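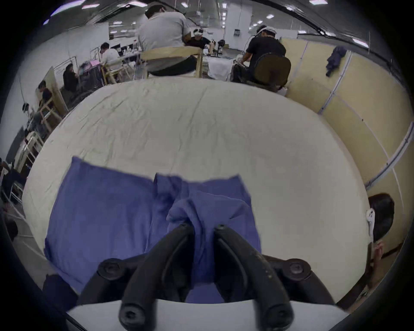 2 min read

Stirnar Table Cover, Off-White

The Stirnar cover is a plain cloth for large round work tables. It was made for sorting and folding rooms, where clothes get laid out, smoothed and folded on the same table for most of the day. A medium-blue knit shows up clearly against the off-white, and so does a dark navy one. Pale items are harder to pick out, so if you mostly handle whites, order the gray.

The cover fits tables up to 59 inches across and 30 inches high. It has no elastic and no ties. Drape it, pull it even on all sides and start working. Creases from the package will show at first. They do not get in the way of folding, but if you want a flat surface, iron the cloth on low before you put it on.

Knitwear tends to stay where you put it on the cloth. To fold a sweater, lay it flat, straighten the top edge, and bring one side over to the middle. Smooth out any bunching with your palm before making the next fold.

Care

Machine wash cold with similar colors. Tumble dry low. Do not bleach. The cover may shrink slightly in the first wash, and the sizing allows for this.

Using the table without a cover

Some jobs go better on a bare top. Small tools and clips are easier to pick up from a hard surface, and cables slide freely. Wipe the top with a damp cloth first. Faint scratches are normal on a top that gets regular use and will not snag most fabrics.
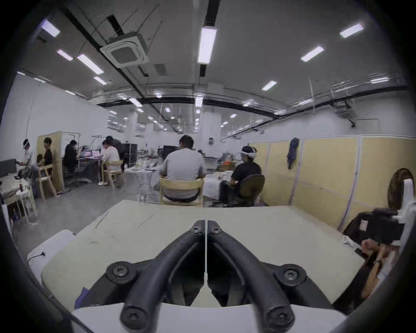
A bare beige tabletop in an open workroom, with seating at the benches beyond.

Ordering

The cover is sold singly or in a pack of 2. Tables and chairs are not included. Orders placed through Ilico ship in 5 working days. Unwashed covers can be returned within 30 days in the original package.

Also in this range: Stirnar Table Cover, Gray; Stirnar Chair Pad; Womine Folding Board.

Page updated 14 Jul 2019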